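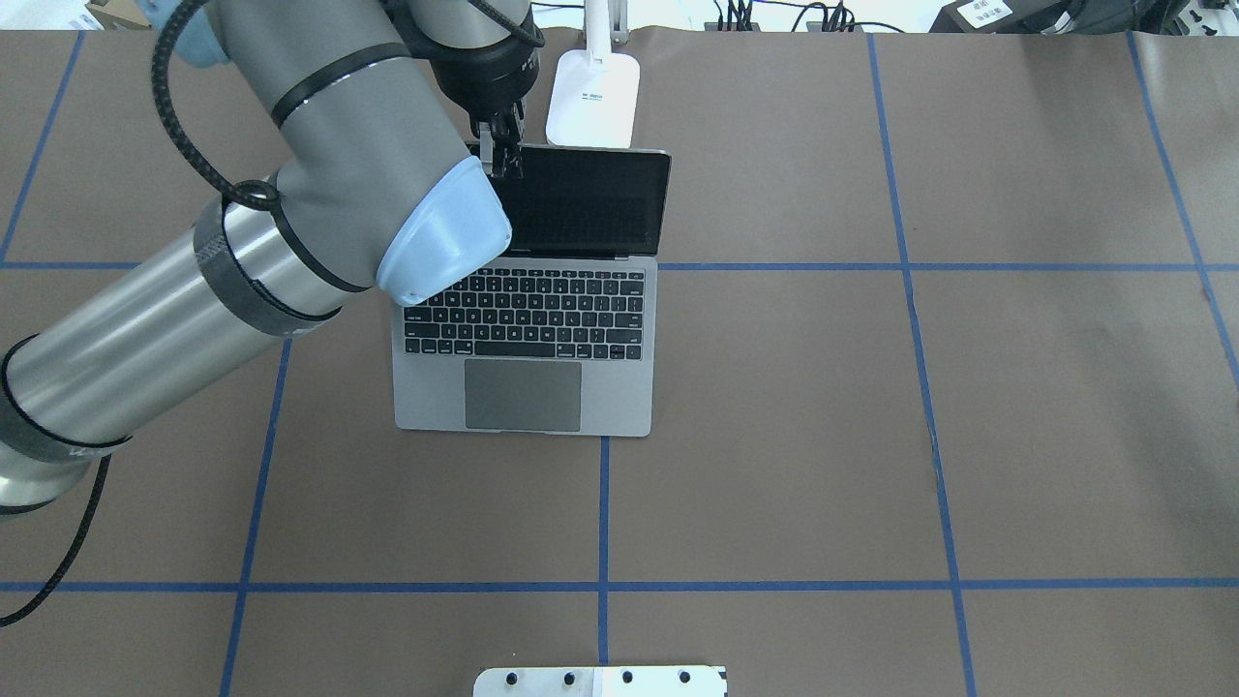
Figure 1. Arm at the laptop task, gripper on the top edge of the screen.

Gunen Desk Tasks: Data Card

Status: second release, April
Maintained by: Gunen project, Tronatell site
Contact: through the project's issue tracker

Summary

Gunen Desk Tasks is a collection of demonstrations for training manipulation policies on common office objects. All episodes use a single arm with a two-finger gripper, driven by a trained operator. The release holds 183 episodes across 14 tasks, of which 39 episodes concern the laptop.

Work surface

The surface is brown and marked out in a grid with blue tape. Operators use the grid to place objects at the start of an episode, and the starting cell is entered in the episode record. Lamps and other desk items may stand behind the main object. They are moved between sessions and should be treated as background.

Collection procedure

Each episode begins with the arm at its rest pose and ends when the operator releases the control handle. Episodes are limited to 20 seconds. Failed attempts are kept and labelled as such - they have not been trimmed or repaired.

For laptop episodes the screen remains off throughout. Contact is permitted on the screen edge and the outer casing only. Any episode in which the gripper pressed the keys is given the label "contact_other".

Contents of an episode

frames/ colour images from the head camera
joints.csv joint positions and gripper opening
meta.json task name, starting cell, outcome, operator code

Operator codes are random and cannot be linked to staff records.

Known limitations

The arm often hides part of the object, the keyboard in particular. Lighting was not controlled. Only one site contributed to this release; episodes from the Sheikh site are under review and will be issued separately.

Permitted use

The data may be used for research and teaching. Commercial use requires written agreement from Cendeo, which holds the rights. Users who publish results should state the release number and list any episodes they left out.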